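News > Press Room > Series Announcements

Print this page | E-mail this page

Gendance, the streaming channel for family drama, is bringing viewers back to the windy harbor town of Enard when its hit series Nesix returns for a second season on 29th July!

The new season picks up the morning after the ferry fire, with Ebihara family secrets spilling out all over town and the bakery up for sale. Sayaka Fujimoto is back as Ruri, the oldest daughter, and she has a lot of explaining to do.

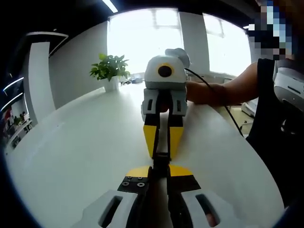 Joining the cast is Kazue Arai as the aunt who left Enard years ago and swore she would never set foot in it again.

"I read all the scripts in one night and then called my mother, even though it was way too late to call anybody," said Arai. "I love this family so much, even when they are awful to each other!"

The season opens with 2 episodes back to back, and new ones follow every Wednesday night. Season one, which first ran in February, is streaming now on Gendance.

Print this page | E-mail this page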